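# Dicht, trocken, beschriftet: Vorratshaltung auf kleiner Fläche

Wer Lebensmittel in kleinen Portionen kauft, lagert vor allem Verpackung. In der Teeküche des Planungsbüros Skyrme nahm sie zuletzt mehr Platz ein als der Inhalt. Ein Hängeschrank, 2 Böden, dazu eine Schublade — mehr steht den Beschäftigten nicht zur Verfügung. Im November hat Yi-chun Au den Bestand neu geordnet. Sie arbeitet als Küchenplanerin bei Bastine und befasst sich dort mit Innenausstattungen für Schränke unter 60 Zentimetern Breite.

Ihr Verfahren beginnt mit dem Ausräumen. Alles kommt auf eine helle, glatte Arbeitsfläche, auf der Krümel und ausgetretenes Pulver sofort auffallen. Danach wird nach dem Zustand der Verpackung sortiert. Original verschlossene Ware bleibt, wie sie ist. Angebrochene Ware erhält eine zweite Hülle. Was weder Etikett noch Datum trägt, wird entsorgt.

Für die zweite Hülle verwendet Au Zip-Beutel aus klarer Folie. Einzeln in Folie gewickelte Portionen nimmt sie nicht aus ihrer Schale, sondern schiebt sie samt Schale in den Beutel. Die Reihen bleiben so erhalten, und der Bestand lässt sich ohne Öffnen überblicken. Das Etikett soll nach oben zeigen. Vor dem Verschließen wird die Luft von der geschlossenen Kante her ausgestrichen, der Verschluss anschließend zweimal nachgefahren.
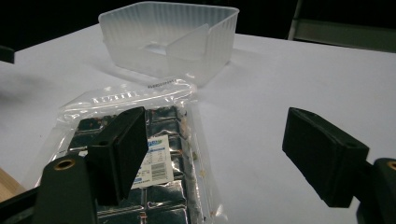

*Einzeln in Silberfolie verpackte Portionen mit Schale und Etikett im Zip-Beutel. Dahinter ein durchscheinender Behälter mit dünner Trennplatte.*

Schwachstelle des Beutels ist die Schließleiste. Schon wenige Krümel im Profil genügen, damit sie nicht mehr durchgehend greift. Au wischt sie deshalb bei jedem Umfüllen mit einem trockenen Tuch aus. Feuchte Tücher lehnt sie ab: Restwasser im Profil wandert in den Beutel und bleibt dort. Beutel mit Knickstellen an den Ecken werden ausgetauscht, Kleben lohnt nicht.

Starre Behälter übernehmen eine andere Aufgabe. Offene Kunststoffboxen dienen im Schrank als Einschub, in dem Beutel aufrecht stehen. Dicht müssen sie dafür nicht sein. Wichtiger sind gerade Wände und ein Boden, der sich nicht durchbiegt. Durchscheinendes Material hat den Vorzug, dass der Füllstand von der Seite erkennbar bleibt. Eine eingesetzte Trennplatte teilt den Raum, ohne nennenswert Volumen zu kosten. Schräg gestellt hält sie auch Beutel unterschiedlicher Dicke.

Bei der Tiefe rät Au zur Zurückhaltung. Für die Teeküche wählte sie Einschübe der Serie Zirnari mit 14 Zentimetern Breite und 12 Zentimetern Höhe. Höhere Modelle verdecken die Beschriftung und verleiten zum Stapeln. Zwischen Oberkante und nächstem Boden bleiben 10 Zentimeter frei, damit die Hand hineinreicht, ohne dass der Einschub herausgezogen werden muss.

Beschriftet wird auf dem Beutel, nie auf dem Einschub. Au notiert das Öffnungsdatum mit einem wasserfesten Stift unterhalb der Schließleiste. Die Behälter bleiben neutral und können den Platz tauschen. Nachgefüllt wird von hinten, entnommen von vorn.

Nicht alles ließ sich so unterbringen. Kaffeefilter und Teedosen stehen weiterhin in der Schublade, auf einer Antirutschmatte von Culirix.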